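Pencils, pens and the teal bin

2018-05-26

I finished the drawer on the left side of the desk, so the writing things are next. I had been putting them off. Papers are easy to deal with, you read them and then keep them or recycle them. A pencil asks for more of a decision. It usually still works, it takes up almost no space, and there is always the thought that somebody will need one.

For 8 years I kept everything that writes in one large coffee can. When the can got full I started a second one, and when that got full I put the extras in the drawer with the batteries and the tape. By this spring I had stopped looking in any of these places. If I needed to write down a phone number I used whatever was in my jacket.

Yatziri Cárdenas, who I used to share an office with at Arriaga, told me to dump all of it out at once and not try to do one can at a time. She was right about that. When you go can by can, you keep finding good places for bad pens.

So I dumped it out. The first pass was only for trash. Dried markers, pens with no spring, a mechanical pencil with a broken clip that I had been meaning to glue, and caps that belonged to nothing. Each marker got one line on the back of an envelope. If it skipped I drew a second line, and if it skipped again it went out. I had a rule about highlighters too but I only turned up two, and both were dead.

The second pass was the ballpoints. I have a lot of them from hotels and the bank and one conference that I don't remember going to. I kept the ones I like to write with and put the rest in a padded envelope for Mulugeta Tsegaye, who teaches night classes and says his students walk off with every pen he owns. He asked for black or blue. The red ones I kept for myself, and I suppose I will now be correcting things in red for the rest of my life.

The third pass was color, and it went slower than the other two. Colored pencils don't dry out, so there was no easy test. I sharpened the ones with broken points and threw out a few where the lead kept falling out in pieces. That happens when they've been dropped too many times. After that it was a matter of deciding what should live out on the table, where I can reach it, and what should go back in a closed box on the shelf. I settled on the teal bin for the table.

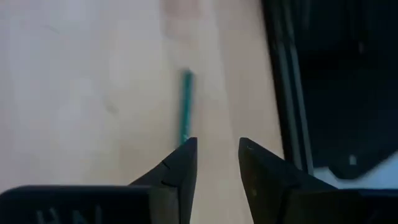 The bin in the second picture sits at the far left corner, with the orange and the pink pencil in it.
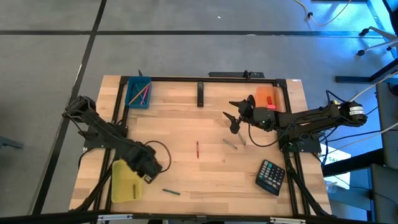

My rule for that bin is that it stays mostly empty. I know that sounds like a waste of a bin. But the coffee cans went wrong the moment they were packed tight enough that I had to pull out a fistful to see what was in there. In a shallow pile of a few pencils I can find the color I want by looking. If I want another one out, one goes back to the box.

I did try a divided organizer first. It was a Jerkero, the kind with the narrow slots, and I bought it in August of last year with good intentions. The slots were too short for new pencils and too deep for used ones, so the new ones stuck out and fell over while the stubs disappeared. I ended up tipping it upside down to get anything out. It now holds screws in the garage and does that very well.

Lindiwe Swanepoel wrote in the comments last time that she stores her pencils by hardness and not by color. I can see it for someone who really draws. I mark measurements on wood, make lists and label boxes, and for that I need something dark, something bright, and something that shows up on brown cardboard. Orange is good on cardboard. Pink is better than I expected on a dark board, where ordinary graphite just turns shiny and you lose the line.

A few practical things, in case you are doing the same job.

Wipe out the container before you put anything back. Graphite dust gets on the barrels, then on your fingers, then on the next piece of paper. A damp rag did it for me. The cans had a gray crust at the bottom that took some scrubbing.

Sharpen everything before it goes in. I do mine with a small metal hand sharpener and touch up the point on a scrap of 400 grit paper, which I already had out for the shelf edges.

Keep the eraser somewhere else. I have no good explanation for this one, but mine kept picking up color from the pencils and leaving orange smears on things. It lives next to the tape now.

The closed box on the shelf is an old Pandby with a lid that doesn't quite seat on one side. I wrote COLOR on the short end with a paint marker. Heriberto from across the hall looked at it and asked if I was opening a school. He also took four ballpoints out of Mulugeta's envelope while he was standing there, so the envelope went out a bit lighter than planned.

All of it took one long afternoon and part of the next morning. Most of that was the marker test, and I could have cut it in half by being less hopeful. I still have a cup of paintbrushes to go through, and the rulers, which for some reason are in three different rooms. After those comes the cable drawer — I opened it last night and then closed it again. I'll write that one up when it's done.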